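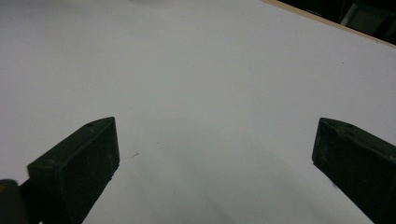
Tiveck Releases Finger Care Schedule and Pad Kit for Baton Two-Finger Grippers

PRESS RELEASE
For release in September

Tiveck today released a written care schedule and a replacement kit for the fingers on its Baton two-finger grippers. The schedule covers inspection, cleaning, finger replacement and the open-width check that follows. It applies to all Baton grippers now in service, both the hand-held version and the version mounted on an arm.

Fingers on a Baton gripper touch tabletops, bins and fixtures all day, and they wear first along the top faces and near the curved tips. Scuffs in these places are normal and do not call for replacement. A chip or worn patch close to a tip should be written down at the first inspection and compared at the next one. If it has grown, both fingers are replaced together. Tiveck does not recommend running one new finger against one old one.

Rough spots along the lower edges are treated separately. The operator wipes the edge with a dry cloth and looks again. Loose material is trimmed flush. If the edge is still ragged enough to catch the cloth, the finger comes off.

What the schedule asks for

At the start of each shift, the operator opens the gripper fully over a bare, light-colored table and looks at both fingers from above. The tips should sit at nearly the same height. The inner sides should face each other squarely, with nothing stuck to them. Marks on the table itself should be noted so they are not mistaken for debris from the fingers later.

Every 80 hours of use, the fingers are wiped down with a damp cloth and dried. Solvents are not to be used. The screws at the base of each finger are checked by hand with the driver supplied in the kit. A finger that rocks when pressed from the side is removed, the seat is cleaned, and the finger is put back before the screws are tightened again.

At 636 hours, both fingers are removed for a full inspection. The linkage behind each finger is wiped clean and moved by hand through its full travel. It should move without grinding or sticking. Grippers that stick at this stage should be sent in for service and should not be greased on site.

After any finger is removed or replaced, the open width has to be set again. The gripper is opened to its stop, the gap between the tips is measured, and the value is entered in the control software. Then the gripper is closed with nothing in it. The tips should meet without one riding over the other. If they do not, the screws are loosened and the step is repeated. The full procedure is printed on one card that ships with each kit.

The replacement kit

The kit is sold as Baton Kit 942. It contains one matched pair of fingers, a set of base screws, a driver, two cleaning cloths and the procedure card. It fits all current Baton grippers without changes to the mount. Kits are sold singly and in cartons for sites that run several cells.

The schedule was tried out before release at the Stullov parts packing site, where 43 Baton grippers are in daily use. Staff there kept a paper log for each gripper, and the log sheet now included with the schedule follows the same layout. It has a line for each check, a space to sketch the location of any chip, and a column for the measured open width. Sites that already keep an electronic log may copy the fields over.

Availability

The care schedule and log sheet can be downloaded from the Tiveck support page at no charge. Kit 942 can be ordered through Tiveck or through Alaoui, which handles parts and repair for Baton grippers. Grippers sent to Alaoui for service are returned with new fingers fitted, the open width set, and the first line of the log filled in.

Owners of older Baton grippers with riveted fingers should contact Tiveck before ordering. Those units need a different base plate, and the kit will not fit without it.

About Tiveck

Tiveck makes grippers, mounts and control software for small robot cells. Its products are used in packing, sorting and light assembly.

Press and parts inquiries: use the contact form on the Tiveck support page.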